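Ticket: Waistband keypoint swapped with hem on short garments, handheld folding set
Project: Guvside / garment state estimation
Opened by: Cyprian Makowska
Assigned to: Kuldeep Kashyap
Status: Resolved, one follow-up open

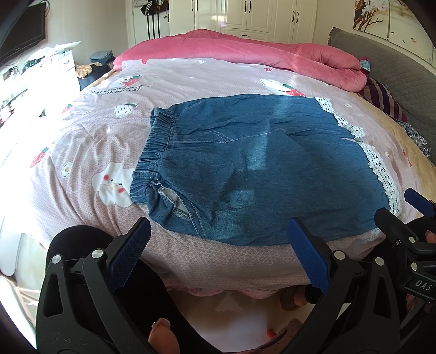
Start of a failing episode. Blue pants, waistband to the left, lace at the hems, printed pink sheet.

Description of the problem

The keypoint model exchanges the waistband and the hem on short, wide pants. On long pants I don't see it. The fold planner then receives the garment turned by 180 degrees and proposes the first fold from the wrong end. The confidence is high in both cases, so the filter does not reject these predictions.

In the attached episode the waistband points are placed on the lace, and the two hem points are placed on the gathered elastic. The pocket points are correct in position but left and right are exchanged, which is consistent with the rest.

Steps to reproduce

1. Load the February checkpoint of Plellum.
2. Run the evaluation on the home split, pants only.
3. Sort by orientation error. The short pants come first.

Expected: orientation error below 15 degrees.
Obtained: close to 180 degrees on most of the short pants, normal on the others.

Comment, Kuldeep Kashyap, 9:40
Thank you for the clear report. I can reproduce. Did you train with the random crop on or off? Also please tell me how many episodes are in the pants split. I have 1896 in my copy and I am not sure it is the same one.

Comment, Cyprian Makowska, 10:15
Crop is on. I have also 1896, so the copy is the same. Of these, 729 are short pants or shorts.

Comment, Kuldeep Kashyap, 11:05
Then it is not a problem of too few samples. I tried three things on the attached episode:

— Gripper pixels masked out. No change.
— Brightness patches on the fabric flattened by hand. The points move a little, the orientation stays wrong.
— Lace painted over with the blue of the fabric. Orientation correct.

So the model takes the lace as evidence for the waistband. I looked at the shirts and skirts we trained on before the pants, and many of them have a decorated edge at the top. My guess is that it learned "decorated edge is the top" and never had a reason to forget it.

Comment, Elsie Whiteley, 11:30
Could the sheet be part of it? It has strawberries and faces all over, and one big white face is printed directly next to the waistband. I would not be surprised if the segmentation is leaking there.

Comment, Kuldeep Kashyap, 13:20
I checked the mask. It is clean on the waistband side. There is a small error at the notch between the two hems, where the sheet is visible, and the mask closes over it. This makes the hem side look like one continuous edge, so I think it helps the confusion, but repairing the mask alone did not correct the orientation.

Comment, Leif Sjöberg, 14:10
Please do not solve this by removing lace garments from the training set. We had this proposal last time with the hoods, and the method section says that we do not filter by garment style.

Comment, Kuldeep Kashyap, 14:25
Agreed, I will not remove anything. What I changed instead:

a) Edge texture augmentation. Trim patches are pasted on random edges of the garment, top or bottom, with probability 0.3.
b) The notch loss from the Jemier branch is enabled, so that closing the gap between two legs costs something.
c) Fine-tuning for 2000 steps from the same checkpoint, learning rate unchanged.

Result on short pants: the exchanged orientation is gone in the attached episode and in almost all the others. Long pants are the same as before. Shirts are slightly worse at the collar points, and I would like to understand this before we merge.

Comment, Cyprian Makowska, 16:50
Confirmed on my side with the new weights. I also ran it with a different seed and the result is stable. For me the ticket can be closed.

Follow-up (open, Kuldeep Kashyap): collar points on shirts after change a). First try is probability 0.15 and 1000 steps.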